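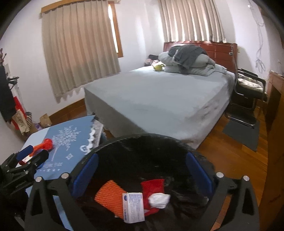 The spare room at Fumholm, both grippers out, morning session.

By the time the kettle clicked off I had already done 19, and I was itching to get back upstairs. The Jomdale people wanted 60 by teatime. Sixty goes at tidying up, each one a little different, each one done by hand with the grippers so that the machine at the other end could learn what tidying up felt like. I had never been so happy in a bedroom that wasn't mine!

I started on the orange cloth. It has ribs you can feel through the handles, a sort of purr when the blue fingers close on it, and I picked it up by the corner, then by the middle, then badly, on purpose, because the notes from Jomdale said bad ones were welcome so long as I put them right afterwards. Lift, wobble, lower, try again. The red pouch was next, then the little medicine box, which wants a very light squeeze — too much and the sides bow in. And the tissue! I could write pages about the tissue. It weighs nothing and never lands the same way twice.

My left hand was the slow one. All week it had been like working with somebody else's arm, and then at number 24 it simply went where I meant it to, down to the table with the stars printed on it, round the blue handle of the tool and up again. I laughed out loud. I did it again to make sure, and that was 25.

At noon a message came from Jomdale. They had put my first 2 days into the learner, the one they call Gutora, and would I like to see? I sat on the edge of the bed with the phone in both hands. In a bright room miles away an arm came down over a cloth, stopped, and gave a small wobble before it closed.

I knew that wobble. I do it every time, a tiny dither to the right, as if asking permission. My mother did it over the sugar bowl.

I watched it three times through. Then I put the phone on the bed, shook out the orange cloth, dropped it any old how on the black fabric and picked up the grippers.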